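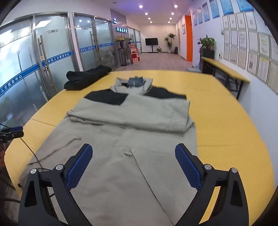 Drondach的这款灰黑拼色工装外套，我从春天穿到现在，下水多次，叠过的次数更多，觉得可以写几句了。事情起因很普通：单位要做一批统一的外套，出门办招聘会的时候穿，好让求职的人在人堆里一眼看见谁是工作人员。我负责选款，选完之后又顺理成章地负责收纳、清洗和挨骂。所以这篇评测的视角比较特殊，既有穿的人的，也有叠的人的。叠的时候我喜欢面朝下铺在大桌子上，黑色的肩部横着一整块，下摆先往上折一道，帽领那一头留到后面再说。抽绳照例不听话，细细一根往桌边跑，你把它塞回去，它从另一边出来，像个对会议没有兴趣的同事。

先说买的过程。当时比了三家，Flalton的样衣版型最好，穿上像是要去登山，价格也像。另一家叫Prakix，便宜得让人不安，样衣寄来，袖子一长一短，客服说这是手工测量的正常误差。我把两只袖子对在一起看了很久，没能想出是什么样的手。最后落到Drondach，理由谈不上高尚，它在价格中间，颜色中间，客服回消息的速度也在中间。样衣单寄，运费19元，我自己垫的，到现在也没好意思去报。

页面上的参数写得很有气势。防水1000毫米，透湿3000，旁边画了一座雪山和一滴水珠，水珠圆得像珠宝广告。我不太懂透湿3000意味着什么，只知道夏天穿着它在体育馆里站一上午，后背的感受与雪山无关。防水倒是可以谈谈。毛毛雨，从公交站走到办公室这一段，没有问题，水在肩上待一会儿，抖一抖就下去了。雨再大一点，肩膀先有凉意，然后是手臂外侧，接着你会想起来自己包里有伞。按这个价钱，我认为公平。

面料偏薄，手感有点脆，刚拿到时走路会沙沙响，在安静的走廊里尤其明显。洗过几次之后声音小了，人也就不那么像一袋薯片了。浅灰这个颜色是集体投票选的，我投的是深蓝，输了。浅灰的好处是看上去精神、和气，适合站在展位后面微笑；坏处是它如实记录你这一天吃过什么。袖口尤其诚实。黑色的肩部倒是耐脏，背双肩包磨来磨去也看不出什么，但会粘毛，家里有猫的同事不用自我介绍，转个身大家就知道了。

尺码偏大半号。客服推荐的时候说“正常选”，正常选的结果是我里面还能再穿一件羽绒背心。秋冬这么穿挺好，春天单穿就有点像借来的。统一订购时建议每个人都试样衣，不要让大家在群里自己报，人在群里报尺码的时候，心里想的都是几年前的自己。我们这批发下去之后私下换来换去，换了整整一周才安定下来，最大码成了最抢手的，大家都说喜欢宽松。

帽子是我比较满意的部分。深度够，戴上能遮到额头，里衬颜色比外面深一些，偏蓝灰，看着不单调，也比较经得起头发上的油。帽檐没有硬衬，风一大就往后翻，你得用手按着，于是另一只手里的宣传单就开始飞。抽绳可以收紧，收紧之后确实不翻了，只是整张脸缩在一个圆圈里，跟求职者打招呼时对方会先愣一下。我试过一次，后来宁可让它翻。

调节扣是这件衣服的小脾气。扣子小，拇指粗一点的人按下去不太容易，戴着手套就别想了。弹簧也偏软，拉紧以后走一段路，绳子自己会慢慢松回去。我给其中一件换了从Dinu买的扣子，两颗一包，大一圈，按起来咔嗒一声，很踏实。换上去之后那件衣服身价陡增，成了公用衣架上消失得最快的一件。如果厂家看到这里，请考虑换个供应商，多出来的几分钱我愿意出，扣子的事拖得太久了。

印字这一项值得单独说。我们要求在灰色面料上印黑色大字，最醒目的是“找工作”三个字，下面还有几行小一些的。下单时我担心的是印歪，到货后发现没歪，字边干净，黑得也很实在，隔着一个展厅都看得见。机洗这么多次，大字没有开裂，细看只是光泽淡了一点。小字的笔画略微发毛，近看有感觉，远看没人会去读。唯一没预料到的，是下班后的效果。有一回我穿着它去菜市场，卖豆腐的大姐看了看衣服，又看了看我，多给了一块豆腐，叫我别着急，慢慢找。我解释了几句，她摆摆手，一副都明白的样子。豆腐不错，后来我去那里买菜还是穿它。

想低调的单位可以把字印小一点，或者干脆印在左胸。我们当时开会讨论过，得出的结论是字要大，还要更大。设计稿改到后来，我已经分不清是在衣服上印字，还是在字后面加一件衣服。好在实物比稿子克制，灰底黑字，配黑肩，整体还算体面。印字那块布透气会差一些，夏天能摸出一个热乎乎的方块，位置与文案完全一致。

洗护方面，标签上要求冷水、反面、不可烘干，我前几次都照办，后来有一次混进了普通衣物的大件程序，温水，正面朝外，还甩得很用力。拿出来的时候我做好了心理准备，结果它好好的，只是皱得像刚被人批评过。挂起来过一夜，皱褶自己消下去大半，剩下的用挂烫机在背面走一遍。有印字的地方请垫一块布，别直接烫，我在样衣上试过，熨斗底板现在还留着一点纪念。

晾干的速度很快，傍晚洗，早上能穿。拉链是树脂的，顺滑程度中等，下端那个插口需要对准，第一下通常对不准。口袋有两个，斜插，深度足够放手机和一叠名片，但没有内袋。做过招聘会的人都知道内袋有多要紧，笔、钥匙、别人硬塞给你的简历，全都要有地方去。没有内袋，它们就都去了外面那两个口袋，到了下午，人的轮廓会变得很丰富。

再说叠，这是我个人最有发言权的一段。面料滑，叠好容易散，尤其是一摞的时候，抽走中间一件，上面的就会集体下来看看发生了什么。我先后试过好几种叠法。按商场那种叠衬衫的方法，肩部会顶出一个包；卷成筒最省地方，可大字会被卷出横纹，领衣服的人还得一件件打开看尺码。现在的做法比较简单：铺平，面朝下，两只袖子往中间收，下摆往上折，再折一次，帽子最后压平盖住，抽绳塞进折缝里。翻过来是个扁扁的长方块，边上软软的有几道褶，放在那里不会自己打开。桌子大一点会轻松很多，我们那张黄色木纹的弧边桌正合适，只是要避开拼接的那道缝，滑面料碰上缝总要皱一下。

同样的手法拿去叠别的衣服不一定灵。我有一件黑色的，软塌塌，怎么折都要拱起来，最后多半是往旁边一团，等有心情再说。两相对照，Drondach这件的服帖程度算是优点，虽然页面上一个字也没提。他们把力气都花在那座雪山上了。

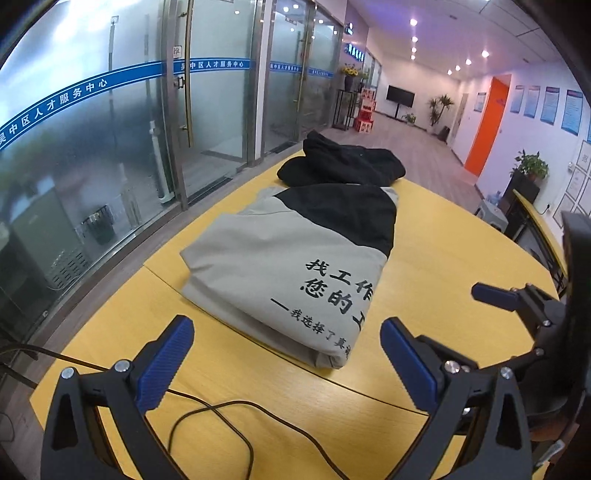 叠好之后大字会不会压出折痕？

压一两个晚上看不出来，压久了会有一道浅印，挂起来半天左右就平了。我一般让折线从字行之间过去，尽量别从笔画中间切开。长期存放的话还是挂着省心，叠放只适合出门前装箱。

装箱的情况顺带说一下。这种叠法叠出来的方块，立着塞进收纳箱比平着摞要好，找尺码时翻一翻领口就行。箱子别塞得太满，面料有弹性，盖子扣上以后里面会慢慢鼓起来，我有一回在后备箱里听见“啪”的一声，回头一看，盖子已经在旁边了。另外，衣服没有干透不要装，捂出来的味道会跟着你站一整天，而求职者离你只有一张桌子的距离。

售后我用过一次。有一件腋下的线脱了，口子不大，发照片过去，客服第一句是亲，第二句问是不是穿着做了剧烈运动。我说穿着发传单。对方沉默了一阵，同意补一件。补来的那件颜色比原来的略微偏冷，单看没事，并排站就能分出来。批次不同，难免的，但如果你们单位对合影有要求，最好一次多订几件备着，别指望后补能一模一样。

缺点再归拢一下，方便赶时间的人：没有内袋，扣子松，热天闷，浅灰不耐脏，尺码大半号。优点是轻，干得快，印字牢，叠得住，帽子够用。价格我就不写了，团购和单买差得有点离谱，各人谈各人的。我只提醒一句，报价单上将近3000的那个数字是含印字的，第一轮报价不含，两张表长得几乎一样，我差点拿着便宜的那张去找领导签字。

适合谁呢？要给一群人统一着装，预算有限，多数时间在室内或者屋檐下活动，偶尔淋一点小雨，可以买。真要爬山，去看Flalton，多花的钱大概都花在了肩膀以上。一个人单买就要想清楚，不印字的版本摆在那里其实有点素，印了字又要承担豆腐摊上的后果。

秋天那一批我们还打算继续订这家，已经跟客服提了内袋的事，对方回了一个笑脸，说会反馈给版师。扣子的事我也提了，也是笑脸。颜色重新投票，我还是投深蓝，目前票数落后。

打分的话，满分五星给三星半，换过扣子的那件给四星。它今天又被人穿走了，要是看到这篇的同事方便，请下班前挂回来。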